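**Dralldale sorting group puts its bench rules on paper**

The table-clearing group at Dralldale has been running its robot arm on habit and goodwill for a good while now, and in August it finally did what a lot of us had been gently nagging it to do and wrote its house rules down. The result is a four-page handout called the Evley notes (after the room where most of them were argued over, usually with coffee), and anyone setting up a similar bench is welcome to a copy.

Ona Lepik, who did most of the writing, told me she had hoped for a single page. Then people started remembering things! Somebody wanted a line about long sleeves, somebody else wanted two about cables, and the section on dishes grew until it needed a heading of its own. She doesn't seem to mind. "I would much sooner read four pages before lunch than argue at the bench after it," she said, and having sat through one of those arguments myself, I can see her point.

The job the rules cover is a homely one. Dishes and chopsticks go from a tray into bins, each kind to its own place, and the arm does the lifting.

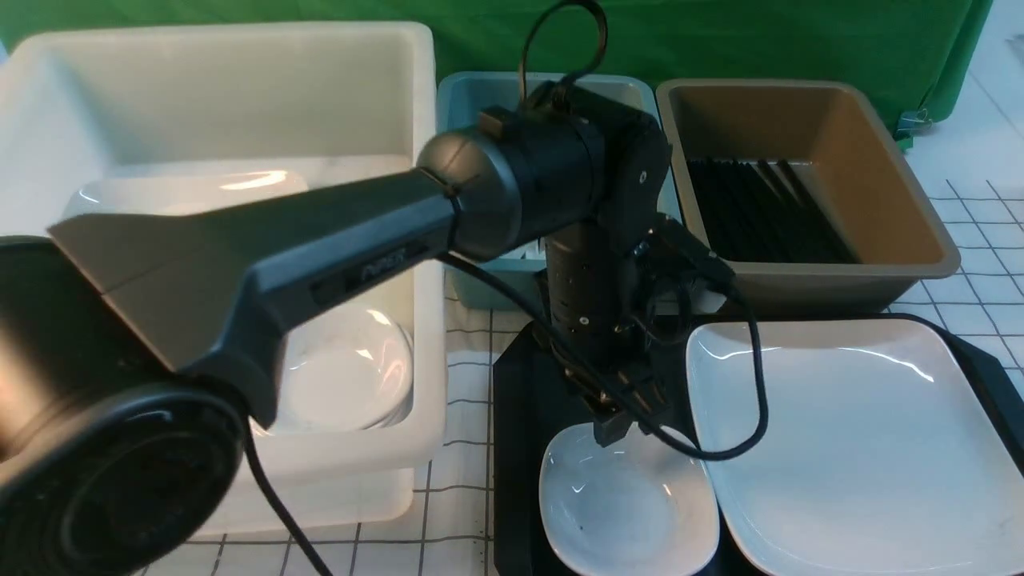
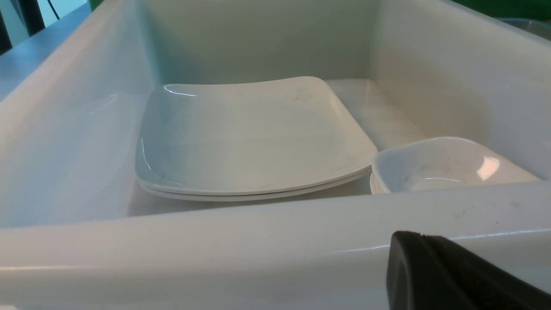
The longest section deals with how dishes should be put down, and it is written in plain language that a new person can follow on the first morning. Like goes on like, so plates are stacked with plates and bowls with bowls, and the two stacks may share a bin as long as each one stands on its own. The square white ones nest nicely, the small bowls at the right of the bin just as well as the plates beside them, and the handout asks people to check that the rims sit level before the arm is sent back for another. Chopsticks get a bin to themselves and should all lie more or less the same way. If a stack has slid, a person straightens it with the arm stopped, and not by reaching in while it hovers.

That last point is the one the group cares about most, and it is printed in bold on the first page. Hands stay off the table whenever the arm is powered and free to move. One person holds the stop button and does nothing else, which means no phone, no note-taking and no chatting over the shoulder (this last has been the hardest to keep, I'm told, in a group as friendly as this one). The person at the button changes every 20 minutes. Ona had first written a longer stretch, and it was shortened after Fekete, the sister bench down the hall, passed along its own experience that attention wanders much sooner than people like to admit.

There is a good paragraph on cables too. Any cable that runs down toward the gripper has to keep enough slack for the wrist to turn fully, but should never hang low enough to catch a bowl on the way past. The check is done by hand at slow speed at the start of every session, and the person who did it signs the sheet by the door.

Speed gets a short section of its own. New routines begin slow and stay slow until they have been through 100 lifts without a dropped dish or a stop, and if the layout of the bins is changed, even by swapping two of them around, the count goes back to zero. A few people found this strict. It was talked over at some length and it stayed in.

The handout closes with a checklist of 11 items to be read aloud by two people before power goes on. It begins with sleeves and jewelry and ends with the rather lovely instruction to ask whether anyone in the room is unhappy about anything. Chipped dishes are to be taken out of use the same day and written up, however small the chip, and so is any dish that slips from the fingers, even if it lands unharmed.

Curkovska, which runs a larger bench of the same type, has asked to try the notes for a season and will send back its comments. Ona is collecting suggestions from everyone else in the meantime, and she says the shorter ones have the better chance of getting in. Paper copies are on the shelf in the Evley room, next to the sign-in sheet.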